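Gavdale ring and bracelet stand, polished steel: review
6 April 2025

I bought the Gavdale stand to replace a saucer. The saucer sat on my dresser for years and collected rings, a watch, two pairs of earrings and a lot of dust, and I got tired of picking through it every morning. I wanted something with a small footprint that would hold a few rings where I could see them.

The stand is a round steel base with a shallow dip in it, a thin straight rod coming up out of the middle, and a spiky ornamental top with curved prongs and a little knob in the center. It is all polished steel. Gavdale sells the same thing in a brushed finish, which I haven't tried.

It arrived in two pieces. The rod screws into the base by hand and there is nothing else to put together. Mine went in straight the first time. I gave it another quarter turn after a week because it had worked a little loose, and it hasn't moved since.

The prongs on top are the selling point and they mostly do their job. Each one curves enough that a ring hooked over it stays put when you bump the dresser. Thin bands sit well. Wide bands are harder to place, and one of mine has a tall setting that catches on the next prong over. That one now lives in the base.

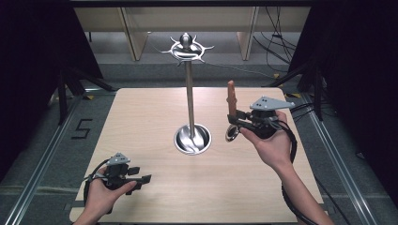
The base is the part I use most. You drop things in and they slide to the middle around the foot of the rod, so they don't roll off onto the floor. It holds my everyday rings plus a pair of studs. It will not hold a watch unless you drape the strap around the rod, and then you can't get at anything under it.

Balance is good with light jewelry. I hung three heavy bangles from one side to see what would happen and the stand leaned but did not fall. With the same three spread over different prongs it stood level. Long necklaces are a bad fit – the rod is too short for them and the ends pile up in the dish.

Polished steel shows everything. Fingerprints are visible from across the room if the lamp is on, and the inside of the dish picks up fine scratches from anything with a stone in it. A soft cloth takes care of the prints. The scratches stay. The prongs are slow to clean, and I end up using a cotton swab between them.

I also own the Grelberg ring tree, which has branches instead of prongs and a flat plate underneath. The Grelberg is easier to load and holds more, but rings slide off the plate and it takes up more of the dresser. For necklaces I would buy the Agbeko T-bar and skip both of these.

One complaint about the packaging. The top came wrapped in thin foam that had torn on the points, and bits of it were stuck down between the prongs. It took a while to pick them out with tweezers.

I've had it since June and I would buy it again for rings. If you have small kids, put it up high. The points aren't sharp enough to cut you but they will poke.

Good: small, steady, the dish catches what you drop
Bad: fingerprints, scratches, wide rings don't fit well on top
Rating: 3 out of 5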